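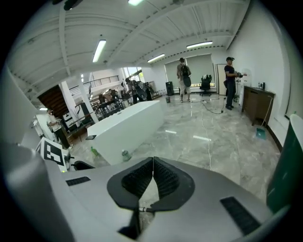 Polierter Steinboden oder Fliesen in Marmoroptik zeigen jeden Rückstand, den man auf einem matten Belag übersehen würde. Die Anleitung gilt für große, wenig möblierte Räume mit glänzender Oberfläche, in denen tagsüber Betrieb ist und der Boden am Abend gereinigt wird. Maßgeblich für die Beurteilung ist die Spiegelung der Deckenbeleuchtung: In dem grau-weiß gemusterten Boden zeichnen sich die Leuchten ab, und in diesen Reflexen werden Schlieren zuerst sichtbar. Zum Freiräumen gehören auch Kleinteile wie die beiden Wasserflaschen vor der langen weißen Theke, dazu Lautsprecher, Eimer und Bürostuhl. Theke und Schrank bleiben stehen, dort wird an der Kante entlang gearbeitet.

Belag bestimmen

Vor der ersten Reinigung ist zu klären, ob es sich um Naturstein oder um Feinsteinzeug mit Marmordekor handelt. Am Bild des Musters allein lässt sich das nicht sicher erkennen. Wiederholt sich die Aderung auf mehreren Platten exakt, liegt ein gedrucktes Dekor vor. Fehlen die Unterlagen des Verlegers, wird der Boden wie kalkhaltiger Naturstein behandelt: keine Säure, kein Essig, keine Zitronensäure, kein Entkalker. Auch ein Wasserspender in der Nähe ist zu beachten. Wird er entkalkt, dann mit untergelegter Wanne.

Material

Flachwischer mit Mikrofaserbezug, kurzflorig
Mindestens vier Bezüge, ohne Weichspüler gewaschen
Zwei Eimer, einer für Reinigungslösung, einer für Schmutzwasser
pH-neutraler Steinreiniger ohne Wachsanteil
Trockenes Mikrofasertuch für Kanten und Sockel
Weicher Besen oder Staubwischgerät, 58 cm breit

Durchführung

1. Bewegliche Gegenstände entfernen. Stühle mit Rollen tragen, nicht schieben; in den Rollen sitzt häufig Sand, der die Politur verkratzt. Stromführende Geräte vorher ausstecken.

2. Trocken kehren. In Bahnen von der Fensterseite zur Tür arbeiten, Gerät nicht absetzen. Entlang der Theke und unter dem Schranksockel mit dem Tuch nachgehen.

3. Lösung nach Etikett ansetzen. Überdosierung ist die häufigste Ursache für Schlieren. Lauwarmes Wasser verwenden, bei hartem Leitungswasser nach Möglichkeit enthärtetes.

4. Nebelfeucht wischen. Der Bezug darf nicht tropfen. Gearbeitet wird in Achterbewegungen rückwärts zum Ausgang. Nach jeweils 20 m² den Bezug wechseln.

5. Mit klarem Wasser und frischem Bezug nachwischen. Bei wachsfreiem Reiniger in korrekter Dosierung kann dieser Schritt entfallen.

6. Trocknen lassen oder mit trockenem Bezug abziehen. Fläche bis dahin sperren, auf poliertem Belag besteht bei Nässe Rutschgefahr.

Kontrolle

Bei eingeschaltetem Licht flach gegen die Reflexe blicken. Matte Streifen in Wischrichtung deuten auf Reinigerreste hin und lassen sich mit klarem Wasser beseitigen. Matte Ringe mit scharfem Rand sind meist Säureätzungen durch Getränke. Sie lassen sich nicht wegwischen und müssen nachpoliert werden.

Intervall

Trocken kehren täglich, feucht wischen nach Bedarf, mindestens 2-mal pro Woche. Ab November den Eingangsbereich täglich feucht wischen, Streusalz greift kalkhaltigen Stein an.

Stand: 14. Dez. 2020, D. Jenkins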